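Desktop Hardware Lab, Handout 3: Inside the Tower
Kumaresan Palaniappan
August

Read this before the Friday session. Section 3.4 is the part that will be checked at the bench.

3.1 Position of the case

The tower is worked on lying on its side, open side up. Unplug the power cord, hold the front button down for 10 seconds, and touch bare chassis metal before reaching in. Slide the side panel toward the rear and lift it. Keep the panel off the work surface.

3.2 Terms used in this handout

Socket: the square receptacle for the processor, with its retention frame and lever.
DIMM slot: a long narrow slot for a memory module, latched at the ends.
Heatsink: finned metal block. Smaller ones sit on support chips and stay in place in this lab.
PSU: the power supply unit. It is a closed metal box and is not opened in this course under any circumstances.
Carrier: the plastic holder that takes a drive into the cage. On these towers the carriers are blue.

3.3 Layout of the interior

Find the socket first and work outward from it. Components are named by their position relative to the socket, because left and right change when the case is turned around on the bench. Write positions in your lab sheet the same way.

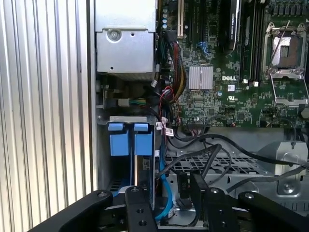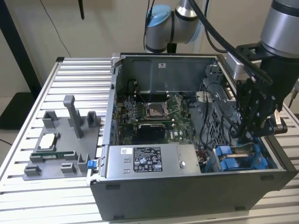
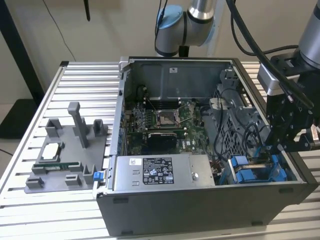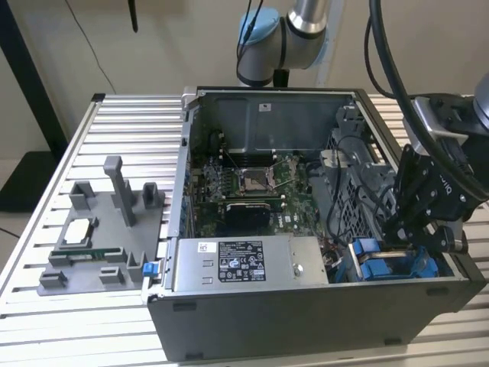 Dell tower, side panel off, processor socket empty.

The power supply takes up one long side of the case. Read the regulatory label in place and copy the rated output into the first line of the lab sheet. A reading of 700 is entered as 700 W, with the unit. Current limits per rail go in the second line. If a label is scratched or unreadable, write "not legible" and go on.

3.4 Handling an open socket

No fingers, cloth, brush or compressed air on the contacts. Bent contacts are the most common fault produced in this lab and can rarely be repaired at the bench.

To fit a processor:
a) Raise the lever fully, then the frame.
b) Hold the processor by two opposite edges only.
c) Match the notches and the corner mark to the socket.
d) Lower it straight down and release. Do not press or slide it.
e) Close the frame, then bring the lever down and under its hook. Some force on the lever is normal at this step. Force at step d is not.

Memory goes in after the processor. Open the latches, line up the notch and press evenly on both ends until they close. Modules are fitted in matched pairs, following the slot numbering on the board.

3.5 Cables

Trace each cable from end to end before pulling either connector. Power connectors have a latch that must be pressed; data connectors may or may not have one. Pull on the connector body. When a cable carries a label, copy the label text to the sheet. When it has none, add a tape flag with your bench number.

Drive carriers come out by squeezing the plastic handles and drawing the carrier straight out of the bay, with both cables already off the drive.

3.6 Lab sheet

The sheet is worth 100 points, 10 of them for the PSU lines in 3.3. Hand it to Zuzanna Czerwiński before leaving the room. Sheets without a bench number are returned ungraded.

Last updated: August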